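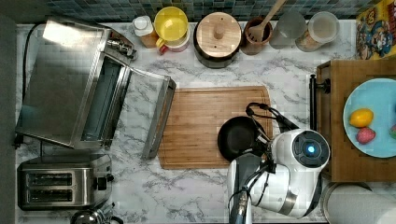
Counter swap month went better than we expected, 161 households signed up and most of you sent a tip in. Most common gripe by far: no room to chop. If yours is a marble-look top like the kitchen we used, push everything tall to the back. Wooden spoons in a crock, jars next to it, the yellow cup up by the tiles. Toaster oven and toaster share the left side. Door open takes up a lot of counter, so measure with it down.

Next thing, boards. Pick one with a groove, saves the countertop when you cut tomatoes. Oil it monthly. Dry it standing up, not flat, we keep saying this.

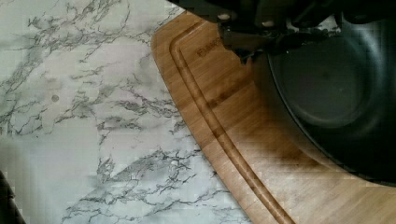 Becerra Street readers say the groove is a pain to scrub and they'd take a plain board any day. Fair. An old toothbrush gets in there fine tho.

Fruit goes on a tray. One thing to lift when you wipe down, insted of five. 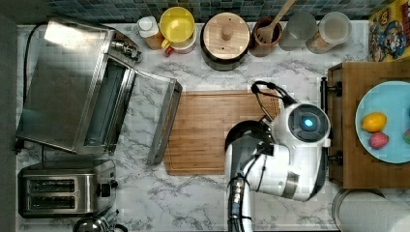
Board in the middle, fruit on its tray to the right.

Pans last. Lots of mail on this. Big wok-style ones hog a cabinet, so hang it or give it the bottom shelf. Tongs can live in the crock when you're done with them.
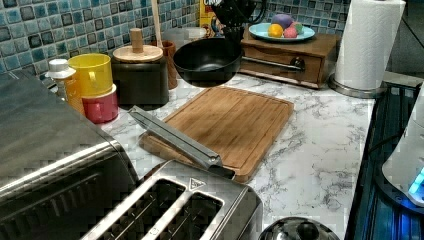
BELTACH, October

Fall session is on, same hall. 19 spots left, bring 3 things off your own counter that you never use. Small wooden boxes with a drawer are good for tea bags and twist ties, we'll have a few to look at. Sign up at the Todel desk.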